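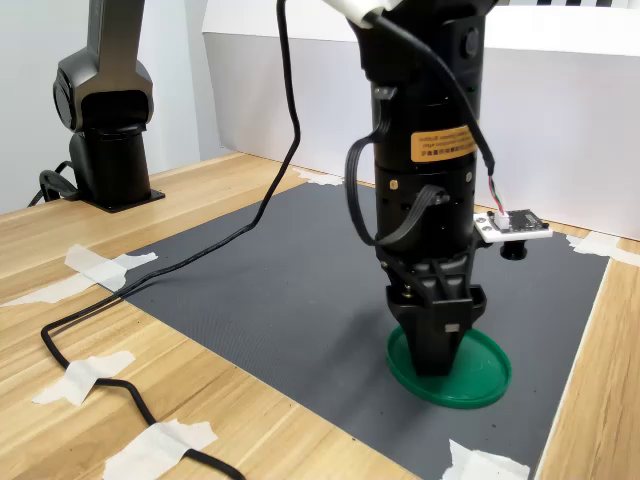 Chapter 4
Teaching the Arm Where Things Are

I broke 47 parts building my first arm in the shared shop at Grondwood, and most of them broke because I skipped what's in this chapter. So go slow here – I mean it!

By now your gripper opens and closes when you tell it to. Great! But it has no idea where your table is, and we'll fix that with a pick-and-place job.

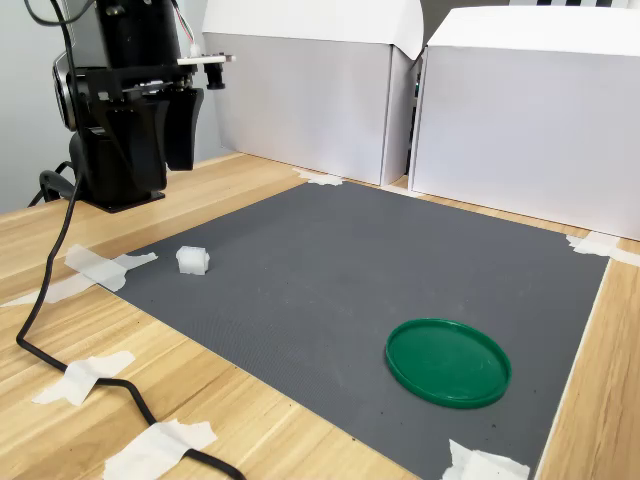
Start with your work area, and pin down anything that can slide. I'm a big fan of masking tape (cheap, quick, easy to move), and I run it over the corners of the mat and across the power cable too. Then pick two things of different sizes, like a small block and a round lid, and set them well apart. Run the Urwood test program at speed 200 first, and keep a hand near the switch.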